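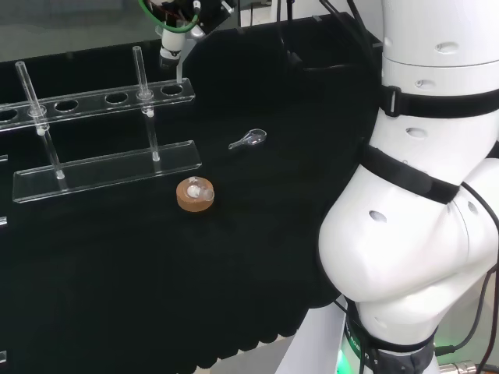
The bench at Flemham: rack, tubes, vial and spoon on black cloth, with the arm at right.

Glass is a nuisance for robots. A depth camera that copes well with a cardboard box or a coffee mug will often look straight through a test tube and report the table behind it. Azadeh Kazemi has spent most of this year on that problem, in a ground-floor lab in Flemham, and in July she let us watch a comparison of two grippers and two ways of looking at the same awkward objects.

The objects are ordinary. There is an acrylic rack with glass tubes standing in it, a small vial on a cork-coloured holder, and a transparent plastic spoon. All of it sits on black cloth, which cuts down stray reflections from the tabletop and gives the cameras a plain background. The arm stands at one side of the table, with black straps round it and a cable running along its side.

The first gripper, the Stevow, is a parallel jaw with hard fingers and thin rubber pads. The second, the Lục, has softer fingers that bend round whatever they close on. Both cost less than the arm by a wide margin, and Kazemi's group had been arguing over which to buy more of.

Each was put through 77 attempts, split between lifting a tube out of the rack, putting it back, and picking up the vial and the spoon. The Stevow was better at the rack. A tube has to come up straight or it catches in its hole, and the hard fingers hold it straight. The Lục let the tube lean slightly as it closed. That hardly matters on the way out and matters a good deal on the way in.

With the spoon the order was reversed. It lies almost flat, and the hard fingers tended to push it along the cloth. The soft ones could press down on the table and slide under the handle.

The cameras made more difference than either gripper. Siyabonga Mabaso, who wrote the control software, ran half the attempts with an overhead view only and the other half with a second camera on the wrist. From overhead, the rim of a tube is a thin bright ring that comes and goes with the lighting. From the wrist it is larger, and the software can check its guess just before the fingers close. "Most of what we were calling gripper failures were bad guesses about where the glass was," he says.

There were 14 drops in all, most of them the vial. The controller, a Stikville unit, stopped the arm cleanly each time the force went over its limit.

Kazemi has ordered the Stevow for the rack work and is keeping one Lục for flat items. Changing between them still takes a person with a hex key. Mabaso would like a quick-release plate next, and a lamp that doesn't flicker.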